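Sevell finally lets its airship game out of the hangar

Last updated: March, 4:40 p.m.

I've been pestering the people at Sevell for ages about Findotitz, their two-player board wargame of airship raids over a made-up mountain republic, and they've finally given me something I can share. It goes to the printer this month, with a first run of 1,000 copies. I got to push the near-final counters around with designer Gintarė Lapiņa, and I had a great time losing!

One player runs the raiders, the other has the valley towns, and you both bid fuel each turn to see who moves first. Fuel is also what keeps you in the air, so a greedy bid on turn two comes back to bite you later (it bit me over the second ridge, with half my squadron limping home). There are 9 scenarios in the box. The short ones wrap up in an evening, and the campaign strings four of them together, with crews that get better if you can keep them alive.

The big change since the demo version is weather. The old chart is gone, and you now draw from a small deck that both sides can peek into by spending a scout. Lapiņa told me she rewrote that part three times and still worries it's too kind to the raiders. I think she's right to worry — clouds saved me twice, and I was playing badly.

The map is by Attila Farkas, in soft greens and browns with hexes big enough for my clumsy fingers. Enmont will handle orders in North America, and 700 copies are already spoken for.

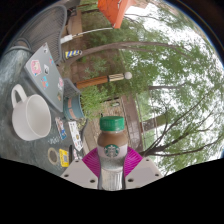 Rosário Bettencourt, who tested the campaign, thinks the towns need one more searchlight in scenario six and has told Sevell so more than once. Lapiņa says that one is still being argued over, and the rulebook files haven't been locked yet. I'd take the extra searchlight, personally, but then I was the one getting shot at.

Comments

Ojārs Juška
Any word on solo play? My regular opponent moved away and I'm not buying another box to look at.

Jurgita Priedītis
Please tell me the counters are thicker than the ones in their last game. Mine curled up in one summer.

hexfan1538
Scenario six is fine as it is. Put your guns on the dam.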